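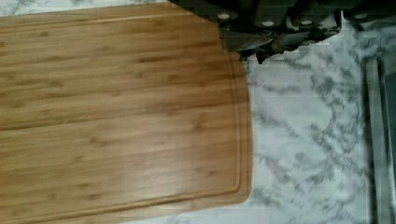

The first thing Sabina Navaratnam ever said to me was, "Rule 11." I had been in the kitchen maybe a minute. I was still holding my coat.

"What's rule 11?" I said.

"Nothing goes on the counter that wasn't on the sheet." She pointed at my coat, which I had been about to put down next to the toaster, and I hugged it back to my chest like she'd caught me stealing it.

So that was Grarari, my first grown-up job, in July, in a building with no air conditioning (why did I bring a coat? My mother, that's why). I'd been hired to write down how the arm behaved around household things, and I'd pictured myself with a clipboard, looking wise. What I got was a binder. It had 76 rules in it, and Sabina had written every one of them after something went wrong. You could sort of read the history of the place if you went slowly. Rule 2 was about sleeves. Rule 30 was about soup, and had a second paragraph in capitals.

I was a bit of a snob about it, I'll admit. I'd come straight from school, where safety was all diagrams and stopping distances, and here was this woman telling me to say "hands" out loud before I reached across the counter, and then wait until somebody said "clear" back. Every time! Even to straighten a board. Tharindu Gunawardena, who ran the arm, said "clear" in the voice of a man ordering his thousandth sandwich.

"Does it matter if he's looking right at me?" I asked.

"He was looking right at Imtiaz," Sabina said, and went to get her tea.

Imtiaz Bhattacharjee turned out to be fine, by the way, he'd just moved to the Wunley office and had a very good story about his watch. But I didn't know that for three weeks, and I said "hands" like a prayer.

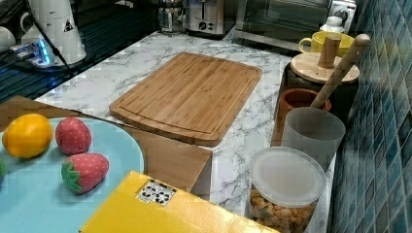

The morning I broke the rules was the morning Skarna came to inspect us. They were sending Sewwandi Howlader, who had once failed a whole warehouse over a stepladder, and Sabina had been in since six. The sheet was taped inside the cupboard door, every item with its own line, and I was supposed to read it aloud while she checked. Cutting board, yes. Blue plate, yes. Lemon, yes, strawberries, the spotted ones, two of them, yes. Kettle, toaster, the canister with the wooden lid. We got as far as the yellow mug and she stopped.

"Is that on there?"

I looked. I looked again, slower, as if it might turn up between the lines. It was my mug. I'd made myself coffee, and I'd put it down by the canister without a thought in my head.

"I can just move it," I said, and I reached.

I didn't say "hands." I want to be clear that I knew the rule, I could have told you the page. The arm was parked, Tharindu was in the doorway eating toast, and it was my own mug. All very good reasons. Sabina didn't shout. She put her palm flat on the red stop button, pushed it down until it clicked, and looked at the clock.

Restarting from a full stop took 870 seconds in those days. I know because she made me stand there and watch them go by. Somewhere in the middle Sewwandi Howlader walked in, shook out her umbrella, and asked why the system was down.

"Reach without a call," said Sabina.

"Whose?"

"Mine," I said. It came out very small.

She wrote something. She had a tiny pencil, the kind you get at mini golf, and it took her forever. Then she asked to see the binder and read it standing up, all the way to soup, where she laughed out loud.

"Do you log them all?" she asked.

"Every one," said Sabina, and handed me the pen. So I wrote it up, with my name and the time and the word "mug," while the two of them stood over me discussing old Wickramasinghe, who had trained them both and apparently used to throw chalk.

We passed. Tharindu bought doughnuts. I carried the box in, stopped a good three feet from the counter, and yelled "hands" so loudly that he dropped his phone.

"Clear," said Sabina from the other room. "But they're not on the sheet."

We ate them in the hall.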